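主题:Re: 药房知情告知条例听证会,发言稿谁来写?

各位邻居、各位老朋友,大家晚上好: 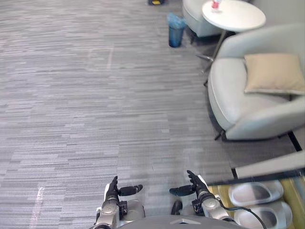

先说条例的事。市议会那份《生育健康服务告知条例》的草案,我这个星期来来回回看了三遍,越看越觉得我们应该在六月的听证会之前把意见交上去,而且要交得细一点,别只写“支持”两个字。草案的核心其实很简单:凡是对外挂“孕期咨询”“妇女健康”招牌的机构,门口和网页上都要写清楚有没有执业医生,能不能做检查,能不能开药。我年轻的时候陪表妹去过一家这样的地方,等了一个上午,才弄明白里面连一个护士都没有,那种心里发凉的感觉到现在还记得。所以看到第二条“告示须置于显眼处”,我就忍不住想较真:什么叫显眼?贴在齐膝的地方,来人一低头,满眼都是那种深深浅浅的灰色条纹方块地毯,谁会注意到踢脚线上方还有一张纸呢?我建议写明高度、字号和语种,这三样缺一样,将来执行起来都要扯皮。

下面把 Lizelle 的原信贴一段,免得新加入列表的朋友摸不着头脑:

> Lizelle Baloyi 写道:
>
> 大家好,我把草案和上一届议会那个没通过的版本对了一遍,有几处变化想请大家留意。
>
> 第一,旧版只管有固定门面的机构,新版把流动服务车也算进去了,我觉得是好事。Vatano 那一片没有诊所,很多人只能等车来。
>
> 第二,罚款从“酌情”改成了分级:首次书面警告,限期 8 天改正,逾期再罚,最高 3,000。有人嫌轻,有人担心把小机构罚垮,我自己还没有想好。
>
> 第三,新版删掉了“电话咨询同样适用”这一句。我打电话问过议会办公室,对方只说是“文字精简”,没有再解释。
>
> 另外,联署目前收到 79 份,其中有几份没有填地址,恐怕不能算数。Pritovum 街和 Trujillo 那两片的表格还没有交回来,麻烦经手的朋友催一催。
>
> 最后,听证会每个团体只有 2 个发言名额,每人时间都不长。我们派谁去?稿子谁来写?
>
> Lizelle

Lizelle,先要谢谢你,这种逐条对照的活儿最费眼睛,你一做就做得这么清楚。我一条一条回吧,啰嗦的地方请大家多包涵(我先生常说我写封信能把茶放凉三回)。

流动服务车这一条,我完全赞成。不过车上地方小,告示怎么贴、贴在车外还是车内,草案一个字没提。我的想法是车外车内各一份,人还没上车就应该能看见。上了车,坐下了,填了表,再告诉人家“我们没有医生”,那就太晚了。

罚款这一条,我倒觉得分级是对的。真正诚心办事的小机构,收到书面警告,换一张告示,8 天绰绰有余。至于那些存心含糊其辞的,3,000 对他们来说大概也就是一次广告的钱,所以我更看重另一件事:处罚结果要公开,放在市政府网站上,谁都查得到。这一点我想写进意见书,大家觉得如何?

电话咨询那一句,我的态度可能比你硬一些。哪里是什么文字精简呢!现在的年轻人,有几个是直接走上门去的?都是先打电话,或者在网上问一句。电话里一句“我们什么都可以帮您安排”,人就已经约好时间了。这句话必须加回来,最好把网上聊天和短信也一并写上。要是议会真觉得措辞太长,我们替他们想一句短的就是了,比如“以任何方式提供咨询者,均适用本条例”,十几个字,够精简了吧。

也有朋友私下问我,这样要求会不会侵犯人家的言论自由。这个问题问得好,我不想轻轻带过去。我自己的理解是,条例没有禁止任何人讲自己的信仰和主张,他们愿意劝谁、怎么劝,照样可以劝;条例要求的只是一件事实,有没有执照,有没有医生。但我毕竟不是学法律的,反对的一方一定会在听证会上抓住这一点,所以意见书里关于法律的那一段,我想请 Thandeka Mtshali 来把关。Thandeka,你上次在 Flakent 讲租房合同那一晚,连我这样的外行都听懂了,这回还得劳烦你。如果你觉得哪句话站不住脚,尽管删,我绝不心疼。

联署表的事:Trujillo 那边的表在我手里,昨天刚收齐,明天上午我亲自送到你家信箱。没填地址的那几份先别扔,我认得其中两位的笔迹,可以上门请她们补上。Pritovum 街的表我不清楚在谁那里,看到信的朋友请吱一声。

至于发言的人选,我提议一位讲法律,一位讲亲身经历。讲经历的那位,一定要本人愿意才行,千万不要劝,更不要在列表里点名。这种事情站在话筒前讲出来,和在厨房里跟朋友讲,分量是完全不一样的。要是没有人愿意,那就由我来讲陪表妹的那一段,我已经问过她,她说可以,只是不要提名字。

稿子我可以先起个头,写好发到列表上,大家随便改。如果有谁手头还留着上一届听证会的记录,也请转给我一份,我想看看当时反对意见是怎么提的,省得我们又在同一个地方被问住。

天气忽冷忽热,大家多保重。回信请直接回到列表,不要只回给我一个人,上次就有两封好信落在我的信箱里,别人都没看到。

祝好

住在坡上那栋老房子的秀兰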